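Hasiment Recipe Notes

README for the text collection, version 2

Hasiment is a collection of 800 short notes about home bread baking. The notes were written by people who bake at home, and they were edited by Vlasta Hrubý and Rosângela Xavier. Each note talks about one loaf: what flour went in, how long the dough rested, what the baker would change next time. There are no professional recipes in the collection.

What is inside

notes.csv has one row for each note. The columns are note_id, flour, starter, rest_hours, oven, text and remarks.

bakers.csv has one row for each baker. It gives a short code, the country, and how many years the person has baked. Names are removed, except for bakers who asked us in writing to keep them.

words.txt is a small list of local words for bread and dough, with a meaning in English. Hafþór Brynjólfsdóttir prepared the Icelandic part. It is longer than the others and we did not want to shorten it.

How the notes were collected

We asked 40 bakers to write 20 notes each. They could write in their own language or in English. Notes in other languages were translated by one person and read again by a second person. The original text is not in this version, because for two languages we still wait for permission from the writers.

Bakers were free to use any measure. Some write grams, some write cups, and one baker writes only "the blue bowl". We changed cups to grams only when the baker told us the size of the cup. In all other rows the measure stays as it was written, and the remarks column says "unchanged".

The rest_hours column needs attention. It is the total time from mixing to oven, with time in the refrigerator included. In version 1 the cold time was left out for the notes on rye, and this made the rye doughs look much faster than the wheat doughs. Brodie Prendergast found the mistake when he was making a chart of it. Please do not mix rows from the two versions.

Known problems

The word "starter" is used by some bakers for a sourdough culture and by others for a dough made with yeast the evening before. We marked the second kind as "pre" in the starter column. If the text was not clear, the column is empty.

Oven temperature is what the baker set on the dial. Home ovens are often wrong, so please do not use these numbers for exact comparison.

Wheat is in most of the rows. Spelt and barley are few, and there is no corn bread at all.

Using the collection

You may use the notes for study, teaching and your own projects. Please name Hasiment and the version. Selling the notes as a cookbook is not allowed. For corrections, write to Hamish Hapeta with the note_id and the exact words you want to change. Corrections are added when a new version comes out, not in between.

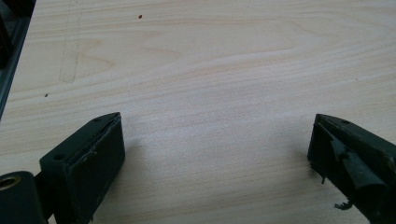

Can I add my own bread notes to the collection?

New notes are open again after version 3 is ready. Until then you can write them with the same columns as notes.csv and keep them, so they will be easy to add later.

Changes

Version 2, 2024-08-23: rest_hours corrected for rye, words.txt added, spelling of flour names made the same in all rows.

Version 1: first release, without words.txt.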